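Floltico Publishes Working Practice for Hand-Held Gripper Demonstrations

Guide sets common rules for recording, labeling and rejecting manipulation data

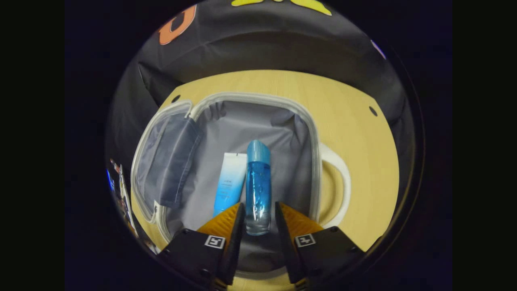 Why does a hand-held gripper need a written standard when a person is the one holding it?
The recordings are used to teach robots, so a careless habit in the person's hand can end up as a habit in the machine. A written standard gives every operator the same start, the same grip rules and the same grounds for throwing a recording out.

REMPORT, October. Floltico today released the first public version of Jultix, a working practice for teams that record everyday handling tasks with hand-held grippers. The document covers packing and unpacking, sorting, pouring and placing. It is free to download and may be adapted with credit.

Jultix was written over 9 months at the company's Remport site and tested with Yammine, a contract recording firm that runs 4 stations of its own. During the trial the two firms reviewed 2,287 recordings against the draft rules. Disagreements between reviewers were used to rewrite the sections that were unclear.

"Most of the arguments were over what counts as a finished task," said Imtiaz Jayawardena, who leads data practice at Floltico. "One reviewer would pass a bottle that was left leaning in a bag and another would fail it. We had to write down what the end state is for each task, and people have to read it before they pick up the tool."

Main points of the practice:

Markers on the fingers must be clean, flat and fully printed. A worn marker is replaced before the next recording, and the change is logged.

Finger pads are checked at the start of each shift. Pads that have hardened or come loose at a corner are taken out of use.

The jaws open fully before the approach. Operators do not nudge an item into position with the outside of a finger unless the task sheet allows it.

Containers with liquid are closed before recording begins. Glass items are handled only at stations with a clear table edge and a spill kit within reach.

The operator's free hand stays out of view unless the task calls for two hands.

Failed attempts are kept and labeled as failed. They are stored apart from completed ones and are not trimmed to look like successes.

Personal items, mail and screens showing names are removed from the work area. If one is recorded by mistake, the recording is held until a second person has reviewed it.

Stations following Jultix are asked to audit one batch out of every 500 recordings, with a reviewer who did not make them. Results are kept with the batch so that anyone using the data later can see them.

The practice does not replace local workplace safety rules or the tool maker's instructions. Where they differ, the stricter rule applies.

Floltico will take written comments from outside teams and plans to add a section on soft goods, including towels and clothing, in the next version. Yammine will keep using the current text at all of its stations in the meantime.

Press contact: Imtiaz Jayawardena, Floltico, Remport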